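Flirkel forum > Perception and tracking > Gripper pose drops out near soft furniture

paora_ellery
Been loving the new Flirkel tracker - it's so much smoother than the old one! One snag. When a gripper gets down into an armchair, the pose jumps as the cube turns away from the head camera. I replayed 53 cushion episodes and nine had a jump bigger than the filter allows. Head and wrist views attached, same session. Anyone tuned for this?

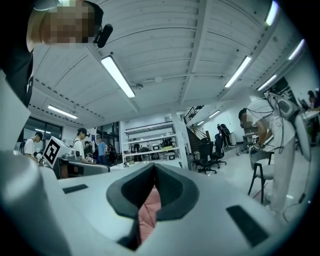
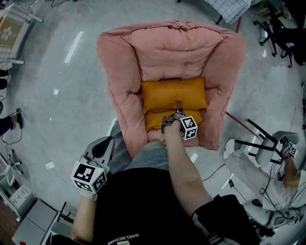
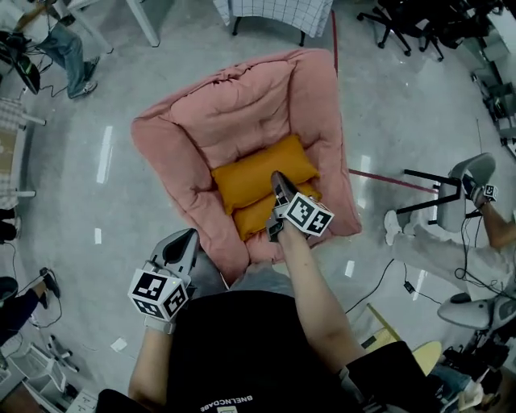
First is the wrist view, the other two are from the head.

Reply 1 - mirwood_dev
Nice set! I'd blame the exposure. Set it to 2000 microseconds and try again. Those ceiling tubes are bright and the white faces of the cube wash out before the black squares do.

Reply 2 - dehaan
Don't agree, sorry. Shorter exposure helps with blur, but a single cube face at a steep angle has two pose solutions and the solver flips between them. Check the reprojection error on both. If they're close, keep the one nearest your last pose.

Reply 3 - paora_ellery
Ooh, episode 3629 has exactly that flip, two frames in a row. Exposure made no difference on my end. Trying the nearest-pose check tonight.

Reply 4 - mirwood_dev
Fair enough, though I'd still bring it down. Also have a look at Clirkisa, it fuses the wrist view and the ceiling beams in yours would give it heaps of lines to hold on to.

Reply 5 - dehaan
Clirkisa's great fun but get the flip sorted first. What colour space are you feeding the detector?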